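Vivell Sets Equipment Plan for Second Automated Packing Line

Vivell has approved a purchasing plan for a second automated packing line at its Venditz plant, with orders to be placed in September. The plan covers two robot arms, guarding, work surfaces and a stock of spare parts. The company has set aside 149,000 euros for the first phase.

Operations manager Alžběta Jurčo told staff that 40 percent of the sum will be held back until the arms pass acceptance tests. The new line is expected to handle around 200 cartons an hour.
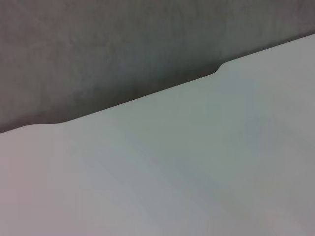

Work surfaces are budgeted separately from the arms and will be bought through Vaher under an existing supply agreement. The specification calls for plain, matte panels in a pale color. A rounded step in the edge, where the straight run bends before continuing, is to be measured before any mounting brackets are ordered. Tõnu Vasiliauskas, who heads purchasing, said brackets for the first line had been ordered from drawings alone and several had to be returned.

Training for operators will be paid from the current year's budget. A decision on a third line has been deferred.

Related items
Jollen Opens Parts Depot
Vaher Extends Supply Agreement
Venditz Plant Revises Shift Hours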